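I bought the Smits colander in December, mostly out of spite after my old one dumped a whole pot of penne in the sink. Big improvement! It drains fast, rinses clean, and the little holes don't trap rice (my Vurkimura strainer was hopeless for that). My only gripe is the short handle, which gets hot if you pour carelessly. I'd still buy it again.
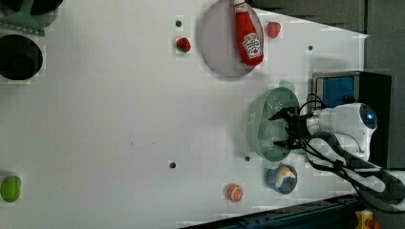 Can it go in the dishwasher?
Mine goes on the top rack every Thursday and hasn't warped.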